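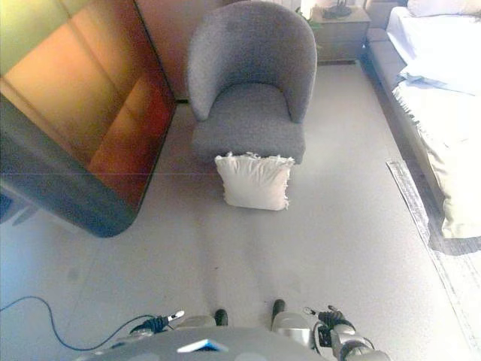
A Softer Bedroom: Project Report, Group 4

Interiors and Home Textiles, second year. Motville, Lehtinen building
Group: Banafsheh Jafarzadeh, Aarne Kokkonen, Elli Räsänen
Tutor: Huiling Zheng
Handed in Mar 17, 2023

1. The task

Take one bedroom and make it somewhere a person would want to sit as well as sleep. No painting, no drilling, no new big furniture. Budget 784 euros for anything bought. We had the room at Lehtinen with the beige wall. Short on time from the start as the fabric order from Bruvow came late.

2. What was there already

Bed with the grey padded frame, light wood nightstand, the tall glossy cabinet. The cabinet was the main problem. It throws orange and reddish tones back at you and none of us would have picked it. Aarne wanted to cover it with a curtain. Elli said no, a curtain over a cupboard looks like you are hiding a cupboard. We left it and tried to work with the colour instead.

3. What we chose

Chair. Grey tub chair, rounded back, thick seat cushion. We looked at a tan one too but with the cabinet right there it was all too warm. Grey goes with the bed frame and the heathered look stops it being flat. Facing out into the room, not at the wall. Tried it at the foot of the bed first and you banged your knees getting past.

Bedding. White. Long argument. Banafsheh wanted a dark green cover, and to be fair the sample was lovely. White won on washing — everything in at one temperature. The side hangs down over the padded rail, which we like in some places and not in others (see section 6).

Throw pillow. Off-white, square, with a fringed edge. In the photo at the top it is on the floor, leaning on the front of the chair. The plan has it on the seat. We had it on the bed for a while as well.

Rug. Light border, darker grey patterned middle. 129 euros, the dearest single thing on the list. Goes beside the bed, so it's the first thing your feet meet.

Plant. Small, green. By the nightstand end of the room, where most of it dissapears behind the chair. Should have been taller.

4. Handling the fabrics

Part of the brief was to judge materials by touch and close up, as well as across a room. Each of us wrote down words for every fabric before talking to the others. Words we all used for the chair: soft, a bit dry, warm. For the pillow: plump, scratchy at the fringe. Aarne wrote "biscuit" for the rug and would not explain.

We also wanted to know how colours hold up near to. Grey is a nuisance for this. From the door the chair is plain grey, no question. Sit in it in the evening with the lamp on and Elli swears it's nearly brown. Pale things do this even more. We put the Gravex swatch card next to everything and still disagreed, so the colour names in our table are a vote, two against one in most cases. 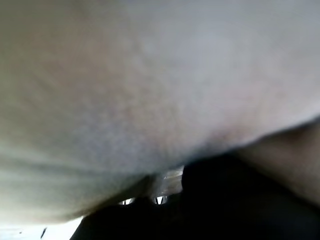
Fig. 2. Pale grey-beige at very close range, out of focus, with a darker crease along the lower edge.

Up close you lose the shape of a thing completley and all that is left is tone. Grey-beige, a touch of pink. Useful for us anyway: it's the colour we ended up wanting for the next round of cushions, between the wall and the chair.

5. Asking other people

Nelli Heiskanen from the year above came in to sit in the room with a book and tell us what she would change. Her notes, shortened:

— chair good, could stay an hour
— nowhere to put a cup down
— cabinet reflections bothered her at first, then not
— rug should come further out
— would move the chair round a bit towards the light

The cup is a fair point. We had a side table on the first list and took it off to pay for the rug. Banafsheh is still annoyed about this.

6. What we would do differently

Bedding first, chair last. We did it the other way and ended up carrying a duvet round a chair in a narrow gap.

Iron the covers. Near the foot of the bed it is rumpled and hangs loosely, and with all that white it's where your eye goes. A fitted valance was suggested by Huiling, or just tucking that end in. We'd try tucking first, it's free.

Taller plant, or put it somewhere else. Small table for the cup. A cheaper rug would cover that easily, although Elli would like it noted that she does not want a cheaper rug.

Also measure the doorway before ordering anything.

7. Who did what

Aarne: floor plan, furniture moving, price list. Banafsheh: fabric choices, swatch table, ordering from Bruvow. Elli: bedding, plant, most of the typing up. All three: the arguing.

Word limit was 1000 and we are under it. Swatch table and receipts are in the folder on Huiling's shelf, blue cover. The Gravex card has to go back to the materials room, Banafsheh has it at the moment.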